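Toy library's sorting cart gets a clear-out before the winter holidays

The Endetti Toy Library has spent the better part of June going through its shelves, and families who drop in over the school holidays should find it a good deal easier to lay hands on what they're after. The small toys have been the biggest job (they always are), and they're now being sorted into open plastic bins on a wire cart, with the balls, bowls and puzzle cubes finally having somewhere to live. 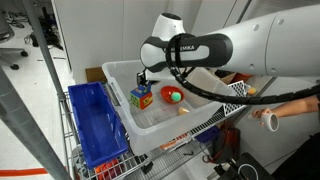
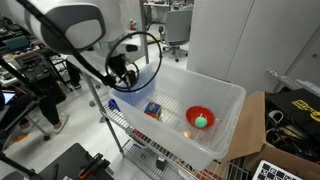

Puzzle cube, red bowl and green ball in the clear bin on the wire cart.

Coordinator Onyekachi Chukwu has been looking after the sort, and she'll happily tell you that she has grown fond of the little things over the past few weeks. The library has 4,000 toys on its books, and plenty of them are small enough to vanish down the side of a couch, so keeping track of what has come home and what hasn't takes a fair bit of patience and more than a few cups of tea.

"People ring up quite worried that they've lost one ball from a set, and I tell them not to fret, it'll be in the toy box or the car or the dog's bed," she said. "What I really wanted was one spot where the odd bits could wait until we'd worked out where they belong. With a see-through bin you can stand there with your coffee and spot the one you're missing!"

The clear bin is the one for loose pieces, and it's well worth a peek if your own set at home has come up short. Puzzle cubes have been especially popular with the after-school crowd this year, and there's a waiting list for the trickier ones. Bowls and balls are mostly borrowed by families with toddlers, who (as any parent will know) can get a whole rainy afternoon out of dropping one into the other and tipping it out again.

The tidy-up was helped along by a $2,000 grant from the Josturow Community Fund, which has gone towards storage and a decent label maker. There's a little left over, and Onyekachi is hoping to put it towards more wooden puzzles and a second set of the big floor blocks, which hardly ever spend a night on the shelf.

Some 200 families belong to the library at the moment, and new members are always welcome. You can join at the front counter on Adeyemi Street with proof of address, and each family may take home up to 6 toys at a time. Loans run for three weeks and can be renewed over the phone if the kids aren't ready to part with something just yet.

If you do come across a stray piece at home, pop it in an envelope with your membership number on the front and drop it through the returns slot. Pieces can also be left at the Illier Neighbourhood Centre during its usual opening hours, and they'll be brought across with the next lot of returns.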